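Residents of Gretside Court are asked to observe the following guidance when protecting tables and worktops in the shared hobby room.

## Before starting work

Wipe the surface with a damp cloth and dry it fully. Grit left under a sheet of paper will mark a dark finish quickly. For gluing, inking or light painting, lay down plain white paper – printed newspaper may transfer ink. Use 2 sheets where solvents are involved. 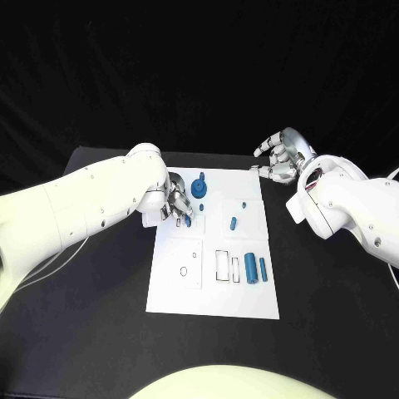
One reader of the spring bulletin wrote that freezer paper, shiny side down, had served her better than plain stock, as spilled glue did not soak through to the table. The housing office has no objection, provided the paper is not ironed or taped onto the finish.

## Removing marks

- Dried white glue: soften with warm water for 4 minutes, then lift with a plastic scraper.
- Ink: blot with rubbing alcohol on a cotton pad. Test a hidden spot first.
- Wax: chill with ice in a bag and chip away gently.

Abrasive pads and bleach are not permitted on any shared surface. Damage should be reported to the Eskildsen Street office, extension 433, before the room is next used.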